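厂里上了自动叠衣台，说是“减轻负担”，大家那边最后变成什么样了？

社区首页 > 工作与职场 > 洗涤、整烫、后整理

Mebrat Ejigu

我在一家做工作服租赁和洗涤的厂里干后整理，衣服洗完烘完到我们这儿，检查、叠、打包、按客户装车。厂子不大，客户多数是餐馆和酒店，黑色的工作服占了大头。

今年三月厂里从 Dutico 订了一套自动叠衣台，两条机械臂，台面和后面的挡板都是白的。开动员会的时候经理原话是“机器干重复的，人干有价值的”。我听完就想问，那有价值的活是哪些，具体列一下？没列。会后发了一张纸，写的是目标每小时 60 件，达到以后“人员优化配置”。这六个字什么意思，干过几年厂的都懂。

现在用了几个月，我说说我看到的。

白衣服、毛巾叠得还可以，慢，但是齐。黑裤子黑上衣就费劲了，经常要有人先把衣服铺平，领口腰头摆到位，它才肯动手。铺平这一步以前不算工序，叠的时候手一抖就顺带做了。现在专门站一个人给它铺，一个班下来弯腰的次数比以前还多，肩膀疼的位置也换了，以前疼右边，现在两边都疼。

还有就是岗位名称改了，以前叫“整理工”，现在叫“设备协同员”，工资条上没变化。叠坏了要返工，返工算在协同员头上，不算在机器头上。上个月我这边记了 127 件返工，我翻了一下单子，里面好多是衣服放上去的时候没问题，机器一提一放，袖子跑到里面去了。

我贴两张台面上的图，黑衣服就是这种黑法，你们看看跟你们那儿是不是一个情况。 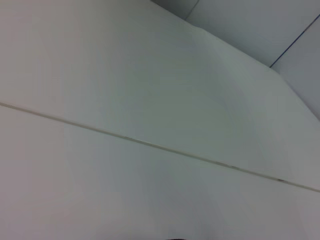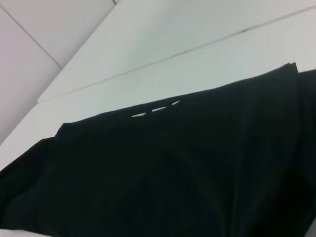
图：两张都是叠衣台那边的，第一张是白板和接缝，第二张是铺在白台面上的黑色衣物。

想问三件事：

一，有没有哪家用了一年以上的，人到底是少了还是多了？我不想听销售说的，想听站在台子旁边的人说的。

二，返工记在谁头上，你们那边是怎么定的？有没有写进书面的东西？

三，黑色衣服有没有什么摆法能让它少出错？我不是替厂里操心，是我自己不想再返工了。

补充一句，白板的接缝上有小黑点，第一张里能看见。我怀疑是线头或者灰，也可能就是缝没合严。衣服是洗干净的，台面要是不干净，客户投诉下来又是谁的？这个也想听听意见。

补充二：有人私信问是不是我们不会用。培训一共 3 个小时，其中一半在讲公司历史。会不会用，各位自己判断。

Marwan Awad

我在 Stusstead 的一家洗涤厂，我们上自动线比你们早，不是同一个牌子，情况有像的也有不像的，我按你的顺序说。

人数：叠衣这一段确实少了两个人，不过没有辞，一个调去分拣，一个自己走了没补。同时多出来一个“线长助理”，工资比叠衣的高，工作内容是看屏幕和填表。所以你要问总人数，账面上少一个；要问台子旁边弯腰的人，跟原来一样多。厂里对外讲的时候只讲叠衣这一段，这个算法你要留心，年底总结里的数字多半就是这么来的。

返工：这个是重点，我劝你别拖。我们刚开始也是全记在人头上，后来大家要求把返工单分成两栏，一栏是“上料问题”，一栏是“动作问题”。上料问题是衣服没铺好、放反了、两件叠在一起；动作问题是放好以后机器弄坏的。怎么区分呢，就看启动之前那一刻衣服是什么样。我们当时谈下来的办法是，协同员按启动键之前有权喊停，喊停不扣分，按了以后出的错归设备。写在班组的操作单上，主管签了字。没签字之前口头答应过两次，都不算数。

你那 127 件，如果单子上只有一个总数，那现在没法倒推了，从下个月开始自己记。不用记多细，件号，哪一栏，几点，够了。别用手机软件记，用纸，一式两份。

黑色衣服：摆法能帮一点，帮不了太多。我们的经验是，

衣服离后面的挡板留出一段空，别顶着放。

有标或者有明线的那一面朝上。你第二张图里，靠近衣服上边的地方有三道白色短线，我看不准是缝线还是标，反正黑布上有这种浅色的东西，我们这边的师傅都拿它当参照，人摆起来快很多。机器认不认，要看你们的设置，我不敢替它打包票。

厚薄不要混着上。先上一批裤子，再上一批上衣，别穿插。这条厂里不爱听，分批要多一道手，但是返工少下来的时间是实打实的。

灯我们也换过，供应商建议的，换完他们说识别好了很多。我看返工单，换灯前后那两个月差不多。可能是我们衣服的问题，也可能是他们说的“识别好”跟我说的“叠好”不是一回事。

台面那个黑点：先擦，擦不掉就拍下来报给主管，留个时间。擦台面这件事也要问清楚算谁的工序，给多少时间。我们是每班开头和中间各擦一次，算在工时里。如果你们那边是下班以后“顺手”擦，那就是白干。

最后说句不太好听的。厂里买这种设备，报告里一定有个回本的年限，那个年限是按纸上的速度算的。速度上不去，设备不会挨说，挨说的是旁边站着的人。你现在要做的是把实际速度记下来，一个班到底出了多少件合格的，停了几次，每次停多久。将来谈“优化配置”的时候，你手上得有东西。

Jonidwood

我觉得楼主有点悲观了，技术都是慢慢进步的，以前洗衣机刚出来的时候也有人不习惯。多练练就好了，学会操作设备以后找工作也有优势，我表弟学数控的现在挣得不错。黑色衣服不好叠可以跟客户商量换成灰色的嘛。

评论（4）

Mebrat Ejigu：换成灰色，客户是连锁餐馆，我去跟人家商量？你来。

Jonidwood：我就是提个思路。

Marwan Awad：数控是有等级证的，有证能谈价。“设备协同员”有证吗？

Mebrat Ejigu：没有。培训完发了个杯子。

Harb

做过两年这类设备的售后，后来不干了，说点供应商那一侧的。

黑色衣物难是行业里都知道的，布料一黑，褶子和边就分不清，里外两层也分不清。演示的时候用的大都是浅色毛巾和衬衫，合同里写的“每小时多少件”，你去翻附件，后面一般有测试条件，衣物种类、颜色、初始状态都有写。初始状态那一栏如果写着“平铺”，那就说明铺平本来就是要人做的，供应商心里有数，厂里签字的时候也应该有数。楼主可以让班组长去要这份附件看，不用看价格那几页，就看测试条件。能不能要到是另一回事，但是要过一次，厂里就知道你们在看什么了。

返工那块，设备一般有运行日志，每次抓取、放下、报警都有时间。楼上说的纸质记录要做，日志也要提，两边能对上最好。日志保存多久各家不一样，有的满了就覆盖，所以尽快提。我见过一个厂，班组吵了一个季度到底怪谁，等想起来导日志，前面的已经没了。

不太同意楼上说灯没用。灯有用，但是对白台面加黑衣服这种组合，亮过头了白的发飘，黑的还是黑一片，要调的是角度。这个让供应商来调，在保修期内不应该收钱。

至于会不会少人，我离开之前跟过的几个点，第一年都没怎么少，第二年合同工不续了，正式工没动。也就是说少的是最不容易被看见的那几个。楼主如果是合同工，建议现在就把工资条、排班表和那张写着 60 件的纸都留一份。

评论（2）

Mebrat Ejigu：附件我让班组长去问了，回复说“涉及商业信息”。日志的事主管倒是说可以看，下周一起看。台面的黑点擦了一遍，再看吧。返工单从这个月开始分两栏了，目前是我自己分的，没有人签字。

Marwan Awad：先分着，攒够一个月再拿去签。单子别放在更衣柜里。

该页浏览 790 次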